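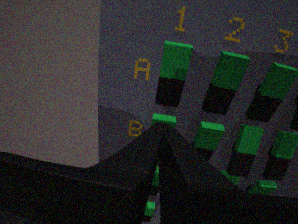 July 21, 2020

Slot offsets on the block board, simulated cell. Picking up from the notes I left on the shared drive before the weekend.

State at start of day: cell loads clean, arm homes, board and blocks come up where the layout file says they should. Pick from A1 fine, pick from A2 fine. Row B still touching on the way down. Contact log shows the finger hitting the slot wall at B1 before it closes, then the block tips and the grasp check fails. Same thing on every run, so it's a fixed offset and I stopped looking at the noise settings.

First thing tried: lowered the approach speed. No change, as expected. Put it back.

Second thing: compared the board pose in the Jukstead layout file with the pose the planner uses. They don't agree. The layout file has the board turned a little about the vertical axis, and the planner has it square to the arm base. Row A is near the pivot, so the error there is small enough that the fingers still clear. Row B is further out and runs out of clearance. Row C must be worse but we never got that far in a run without a fault.

Unai Sarmiento changed the layout in December when the real board was moved on its plate at Kostosden. The planner copy never got the change. There are two copies of that pose and there should be one. I've made the planner read it from the layout file at load and deleted the old numbers. If anyone has a branch with the old pose typed in, it will still run and it will still be wrong, so please check.

After that fix, B1 goes in without touching. B2 too. B3 gave one contact on the outer finger, very light, at the bottom of the stroke. Raised the grasp height by 4 mm and it went away. The finger pads still sit well onto the block at that height.

Ran the full pick and return sequence overnight settings, short version: 50 cycles, random cell each time, gripper returns the block to the slot it came from. Results:

Picks: no faults.
Returns: 17 flagged as "not seated."

Went through the flagged ones by hand. Nearly all are the seating check being too strict and not the block being out of place. The check looks at block height over the board right after release, and the block is still settling at that point. Added a short wait before the check and reran the same seeds. Two left. Both of those are real: block resting on the slot edge, tilted. Both in row C, both returns where the wrist had come in from the side of the tall gray box.

So that's the next problem. The planner swings the wrist wide to keep away from the box and comes out of the swing with the tool turned slightly. It corrects on the way down but runs out of travel. Options as I see them:

Add a fixed waypoint over the board, tool straight, before any descent. Easy, costs some cycle time.
Shrink the keep-out margin on the box. I don't like this one. The margin matches what is set on the real cell and I'd want the two to stay the same.

Went with the waypoint for now. Only tested on a handful of returns, no tilt so far, but that isn't enough to call it done.

Wrist camera: the Pument camera model is rendering, and cell labels read correctly from the standoff position. From the low position the fingers cover too much of the board, and the label reader sometimes gives up. I've set it to read once at standoff and hold the result through the descent. Unai wants it to read all the way down. We can argue about that when he's back on this cell.

Log from the bad run is kept as run 1,921 if anyone wants to see the B1 contact. Please don't clear it yet – I want to use it as a regression case once the pose loading is merged.

Housekeeping on the simulated cell, so it's written down somewhere:

Reload the layout after any change to the board pose. Restarting only the planner leaves the old pose in memory.
Home the arm before the first pick of a session. Starting from a parked pose gives a different approach path and the results don't compare.
Don't edit block friction to make a grasp work. Iglesias did the friction tests on the real blocks and those values stay.

To do:
Long run with the waypoint in, row C weighted higher.
Measure how much cycle time the waypoint costs.
Ask Kostosden whether the plate has moved again. The pose in the file is only as good as their last measurement.
Merge pose loading after Unai has looked at it.

Left the long run going at the end of the day, logging to the usual folder.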